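Grurusix Robotics Club: Pictures from the Workbench

Posted 11 May 2021

Hello to all the parents, grandparents, brothers and sisters and former members who keep asking us when the gallery page is going to be filled in. We have been promising it since October, and I am sorry it took so long. For those who are new, Grurusix is the after-school robotics club that meets in the old art room on the second floor, the one with the big sinks. We have students from seventh grade up to seniors, and you don't need to know a thing about programming to join. Plenty of our best builders came in because a friend was there and it was raining.

This year the main project has been the one the students named Stisura, and the whole idea of it is opening things. When we sat down in the fall to choose a theme, I had prepared a very nice talk on line-following cars, with slides, and I got perhaps four minutes into it before Manuela Bortolotti put up her hand and asked why robots always seem to be picking up blocks. Her grandmother has trouble with jars and lids and lunch containers, and Manuela wanted to know whether a robot could do something with those. The line-following cars have been in a drawer ever since (they are very good slides, if another club would like them).

So we opened things all winter. We started with a shoebox, which is hardly a fair opponent, and went on to a cookie tin, a pencil case with a zipper and a sewing box that Concetta Fabbri lent us from home. Concetta looks after the notebook, where every attempt gets written down with the date, the object, who was at the controls and what happened. She is very strict with it, and I have been told off more than once for leaving a line blank.

The plastic cases came later, and they were harder than any of us expected. A cookie tin only wants to be pushed upward, but a clasp wants to be caught, pulled out a little and then swung away, and if you pull in the wrong direction the whole case simply comes along with you across the table. Siebe Van Dijk spent most of one afternoon chasing a case around the bench and came out of it with a great deal of respect for fingers.

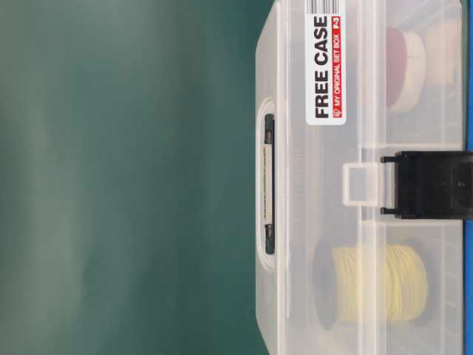

Frosted plastic brought its own troubles for the students working on the vision side. Yichen Shao wrote the first version of our clasp finder, and it did very well on anything with strong colors. Pale parts against a pale, milky shell are another matter, and then there are the contents, which come through just enough to be confusing. Spools of wire behind the plastic turn into soft stripes and blurs, and Yichen's program was quite sure for a while that the stripes were the interesting part. She has since taught it to look for the small rectangular opening in the latch, and she would like me to add that the new version was written with a lot of help from Siebe, who is too modest to say so himself.

Labels were the next surprise. Big black letters on white paper are about the most exciting thing a vision program can find on a case, and it took some patient work to convince ours that a line like "FREE CASE" has nothing to do with the way in. Corrado Ruggiero suggested peeling the labels off. We voted, and the labels stayed, on the grounds that Manuela's grandmother doesn't peel the labels off hers.

A word on the practice runs, as several of you asked at the spring open evening. Each pair of students gets the bench for one session. One of them drives and the other watches the case and keeps a hand near the stop button, and halfway through they trade places. The approach is done very slowly, with the prongs brought up close to the clasp before anyone tries to grip it. I know it looks like nothing is happening! I have stood there myself with a cup of coffee wondering if the thing had been switched on. But a slow approach leaves time to see that you are off to one side, and the students who rushed it in the winter are the same ones who now remind everybody else to take it easy.

The notebook reached attempt number 1000 this spring, which called for cake. Corrado baked it, lemon with poppy seeds, and it was gone before the second half of the session began. We are now at 1234, and Concetta has asked for a second notebook.

In June we take Stisura to the Kovalchuk Cup, the regional meet for school clubs. There are 94 teams on the list this time, in several divisions, and ours is in the open household task division with a table of its own in the gym. The judges bring their own containers and don't show them beforehand, so the students have been going through their kitchens and garages at home looking for the most awkward lids they can find. If you have an odd one (a fishing tackle box would be especially welcome, or an old first aid kit), please send it in with your child's name on a piece of tape. Everything will be returned, and we will try our best to return it in one piece.

Families are welcome to come along and cheer. The bus has room for a few extra passengers, so let me know early, and please pack a lunch, because the snack bar at the gym ran out of nearly everything by noon last time.

Our warm thanks go to the Wumance hardware store on the corner, which has been letting us have wire and screws at a kind price and never once complained when we came back the next day for the right size. Thanks as well to the parents who have waited in the parking lot on evenings when one more try turned into several more tries.

More pictures will go up after the Cup. If you took any at the open evening, please bring them in on a memory stick and give them to Concetta, who will write you a receipt.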